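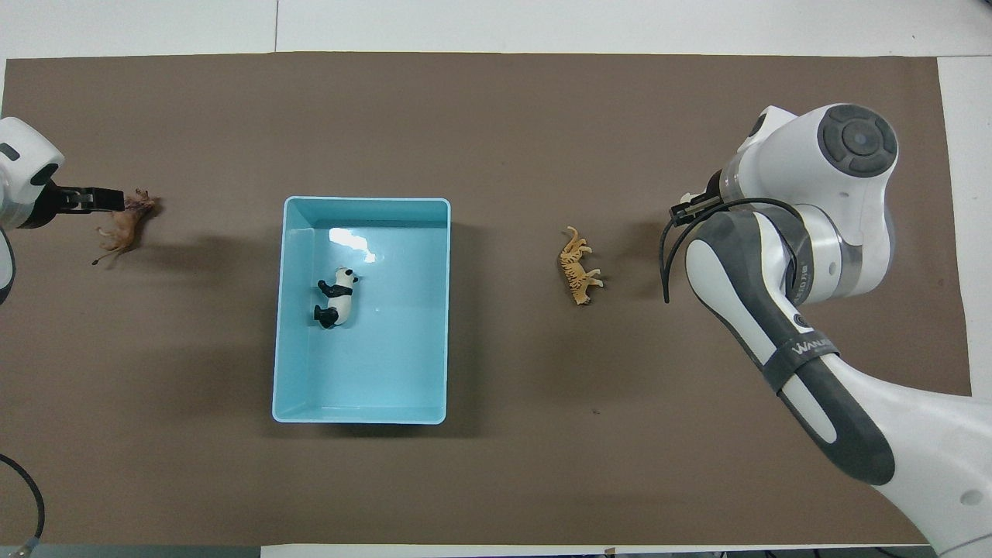
Druveo two-arm kit: grip force for small toy animals, and is the sorting package worth paying for?

Posted by Hemant Bhardwaj, September 16, 2025

I am evaluating the Druveo bench kit for a small repacking job. The parts are toy animals, a panda, a tiger and a lion, and each has to end up in a shallow plastic tray. The kit is on loan until October, so I have to decide soon.

Large flat parts are fine. With the animals, the fingers close on a leg or a tail and the part rotates during the lift. Raising the grip force from the default to 80 percent made it worse. Druveo also offers a sorting package (software plus one remote setup session) as a paid extra. Does it fix this, or is it only a nicer interface? I can live with slow cycles.

Nayeli Guzmán

Lower the force. At 80 percent a narrow finger pushes a curved body out sideways before it holds. I run similar parts at the default with closing speed cut in half, and rotation is rare.

Check where the grasp point is computed. The base software uses the center of the bounding box, and for an animal lying on its side with the legs out, that point can fall between the legs. The sorting package computes it from the part outline. That is the one feature in it I would pay for. The setup session covered camera calibration and little else.

Also look at your tray. A glossy floor under overhead light gives a bright spot, and our camera read it as a part until we moved the lamp. A matte paper mat under the work helped with the same problem on the table. The package does not correct for glare.

We logged 1000 picks before buying and 600 after. Misses fell, but I changed the finger pads in the same week, so I can't separate the two effects.

Dudgate

Had the 2 arm version on trial, sent it back. Cables kept getting in the way on our bench. Picking was ok. Try softer pads first, they are cheap, and ask Druveo for a trial license before you pay for the package. We got one by email.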